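3.2 Handling of the dough portions

The second part of the study looks at what happens to small portions of dough between dividing and baking. In most home kitchens this step gets little attention. Recipes tell the reader to "divide and rest", but they seldom say in what kind of vessel, or how close the portions may lie to each other. We think this matters, as two portions that touch during the rest can join, and the later shaping is then less even.

All dough was made from the same wheat flour, supplied by Windard in October, with water, salt and dry yeast. One batch used 600 g of flour and 390 g of water. After mixing, the dough rested for 30 minutes under a cloth. It was then divided by hand and each portion was rolled into a ball on a bare worktop. We did not use extra flour at this stage - it makes the surface dry and the seam on the underside does not close well.

The balls were placed in a clear rounded bowl. A clear bowl was preferred to the steel ones of the Skostinthorpe kitchen, as the side of a portion can be checked without lifting it. The disadvantage is that a rounded wall pushes soft portions towards the lowest point. Stefanou dough trays, which have a flat base, do not have this problem, but they were too large for the small batches used here.

Figure 4 includes a bowl with four balls, spaced roughly evenly around the metal parts in the middle. With this arrangement each ball has its own place and the centre of the bowl stays free of dough. The balls are pale cream in colour, and the one near the top has a smooth surface and a slightly oval outline. We did not try to correct such small differences of shape, as every further touch warms the dough.

The notes for each batch were entered in the Plilta record sheet on the same day. Batches in which two balls had joined were kept in the data and marked with a letter J.
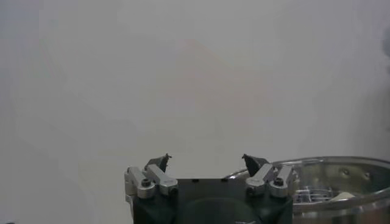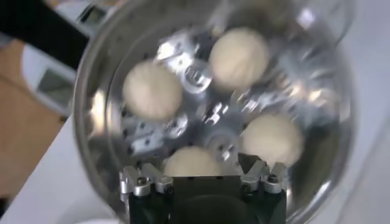 Figure 4. First: plain pale wall. Second: four dough balls in the clear bowl, with the metal parts between them.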